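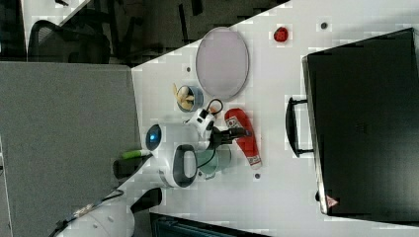
Fig. 4.1. Mesa de desayuno con la botella todavía tumbada.

4. Puesta a punto de la mesa de desayuno

Este capítulo da por hecho que ha leído el 3 (Limpieza del tablero) y que lo ha cumplido. Si solo ha hecho lo primero, vuelva al 3. Le esperamos.

La mesa de desayuno Demissie se prepara por la mañana en la sala Gongate y se recoge por la tarde. Es un desayuno que no se come, lo cual simplifica mucho la compra y complica bastante las conversaciones con quien entra en la sala con hambre. Quien la monta por primera vez suele tardar 20 minutos. Quien la monta por segunda vez tarda más, porque ya tiene opiniones.

4.1 Antes de empezar

Saque la caja 442 del armario. La 442 lleva el desayuno; la de al lado, con la misma tapa y el mismo color, lleva material de costura, y cada cierto tiempo alguien intenta poner la mesa con ella.

Compruebe que dentro están el plato ovalado, el plato redondo, el cuenco, el plátano, la fresa, la rodaja de naranja, la taza verde y la botella de kétchup. En la caja hay también servilletas. No figuran en ninguna instrucción y no se ponen, pero tampoco se tiran. Desta Hadgu las metió allí en enero y tiene planes para ellas.

Nota. El plato ovalado y el redondo no se usan a la vez. El ovalado corresponde a la disposición A y el redondo a la B. La hoja pegada en el interior de la tapa indica cuál toca. Si la hoja se ha despegado, toca la B.

4.2 Colocación de la vajilla

1. Pase un paño seco por el tablero. El blanco es muy agradecido para ver lo que está mal puesto y muy poco agradecido para todo lo demás.

2. Coloque el plato en la mitad superior del tablero, lejos del canto. En la disposición A, el eje largo del óvalo apunta hacia el fondo de la mesa. En la B el plato es redondo y puede apuntar hacia donde quiera.

3. Deje el plato vacío. Este paso se incumple más que ningún otro. Existe una tentación muy humana de servir la fresa, que se ve sola y fuera del plato y da lástima. Resista. El plato vacío es correcto.

4. Ponga el cuenco justo debajo del plato, un poco a la izquierda. Que no se toquen. Si al dejar el cuenco oye un tintineo, estaba demasiado cerca.

5. En la disposición B, ponga la taza verde más abajo que el cuenco, con sitio entre ambos para la rodaja de naranja. El asa mira hacia el borde inferior de la mesa. Hubo una temporada en la que miraba a la derecha, y todavía circulan copias del manual Marley que lo dicen así; si la suya es una de ellas, tache la línea a mano y ponga sus iniciales.

Precaución. No apile la vajilla para llevarla en un solo viaje. El armario está a 13 pasos de la mesa y no hay constancia de que el ahorro haya compensado a nadie.

4.3 Colocación de la comida

6. Ponga el plátano dentro del cuenco, de manera que asome por encima del borde. Un plátano hundido en el fondo cumple la letra de la instrucción, pero luego no hay quien lo saque con elegancia.

7. Deje la fresa a la derecha del plato, directamente sobre el tablero, con un espacio claro entre los dos. La fresa es la pieza más pequeña de la caja y la que más viaja. Ha aparecido en un cajón, en una capucha y dentro de la taza. Mírelo antes de rellenar un parte de pérdida.

8. En la disposición B, deje la rodaja de naranja bajo el cuenco, plana, con los gajos a la vista. Si prefiere apoyarla de canto, le felicitamos por el pulso y le rogamos que la tumbe.

9. Repase el tablero desde arriba. Los puntos negros que se ven en la superficie no son pimienta y no salen con la uña.
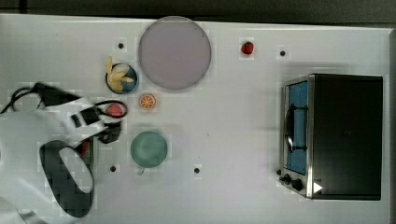 Fig. 4.2. Disposición B: plato redondo vacío, naranja bajo el cuenco y horno tostador a la derecha.

4.4 El horno tostador

El horno va en el lado derecho y solo en la disposición B. Se lleva entre dos personas. También puede llevarlo una sola, como demuestra cada semana alguien que después pregunta dónde está la otra.

10. Despeje el lado derecho de la mesa antes de levantar el horno. Descubrir con el aparato en brazos que la taza estorba es un clásico de esta casa.

11. Apóyelo entero sobre el tablero, sin que sobresalga por el canto. Las esquinas se ajustan con las dos manos, a empujones cortos. El empujón único y decidido queda mejor, pero suele llevarse la fresa por delante.

12. Cierre la puerta. Si quiere comprobar que cierra, ábrala una vez. Una.

13. No toque los mandos. Sí, son dos, son redondos y están hechos para girarlos. Se dejan como estaban.

Precaución. El horno no se enchufa durante el montaje. No sirve para calentar el bocadillo de nadie, tampoco el de quien ha leído hasta aquí y considera que se lo ha ganado. Hay un microondas en el pasillo.

Nota. Encima del horno no se deja nada. La superficie parece una balda y todo el mundo la trata como tal: llaves, gafas, el rotulador, este manual.

4.5 La botella de kétchup

La botella es de peluche. Lo aclaramos porque la gente la coge con el cuidado que reservaría a una de verdad, comprueba que es blanda y se pasa los siguientes minutos apretándola. Está previsto. El tiempo de montaje ya lo incluye.

14. En la disposición A, tumbe la botella en el centro del tablero, a lo largo, con la etiqueta visible. No hace falta que quede recta al milímetro; es un peluche y va a acabar como a él le parezca.

15. Si tiene que cambiarla de sitio, sujétela por el cuerpo y nunca tirando de la etiqueta. La etiqueta lleva un ribete verde bordado, un tomate y las palabras «TOMATO KETCHUP», además de la marca Heinz en letras negras. Las costuras aguantan mucho, aunque no tanto como la confianza de algunos usuarios.

16. Cabeza abajo también vale. Durante el traslado la botella puede ir del derecho o del revés, según se haya cogido, y no hay que corregirla en el aire. Tampoco hay que sacudirla ni darle golpes en la base. No va a salir nada.

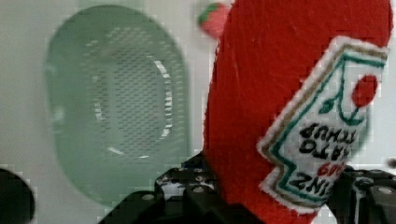 Los pelillos y el polvo se quitan con el rodillo adhesivo del cajón, en pasadas suaves y en una sola dirección. El fieltro rojo atrae todo lo que suelta un jersey, y en invierno la botella puede terminar la jornada con más lana que su dueño. Sobre los bordados no se pasa el rodillo: ahí se usa el cepillo pequeño, el de cerdas blandas. El de cerdas duras es para la alfombra, por mucho que estén en el mismo cajón y tengan el mismo mango.

La botella no se lava a máquina. Tiruwork Mersha lavó una y conserva el resultado en su mesa, donde puede consultarse en horario de oficina.

4.6 Problemas frecuentes

El plato se desliza al apoyar el cuenco.
Hay restos de limpiador en el tablero. Vuelva al capítulo 3, que evidentemente no era tan optativo.

El plátano se sale del cuenco.
Gírelo hasta que la curva descanse contra la pared. Si se sigue saliendo, está usted metiendo el plátano en la taza.

Falta la fresa.
Véase el paso 7. Mire en la capucha.

Sobra una pieza.
Compruebe que no sea una servilleta. Si es un dedal, ha abierto la otra caja.

La mesa está bien puesta, pero no se parece a la figura.
Mire de qué disposición es la figura. Después, mire desde qué lado de la mesa la está usted mirando. Una de las dos cosas lo resuelve casi siempre, y para el resto de los casos hay una extensión al pie de esta página.

4.7 Recogida

17. Retire primero la comida y después la vajilla. Al revés también se puede, pero entonces el plátano rueda.

18. Guarde la fresa dentro de la taza y la taza dentro del cuenco, envuelta en el paño. La botella va arriba del todo. Debajo de los platos sale plana y tarda días en recuperar la forma, y mientras tanto todo el que pasa hace el mismo comentario.

19. Devuelva el horno a su carro, con el cable recogido y sin nudos. El lazo cuenta como nudo.

20. Cierre la caja, anote la disposición en la hoja de la tapa y firme de forma que se entienda. El capítulo 5 trata de la mesa de la cena, que lleva mantel y, por tanto, requiere más paciencia.

Malholm · Manual de sala Marley · Consultas: ext. 3699 · © Malholm, todos los derechos reservados · Volver arriba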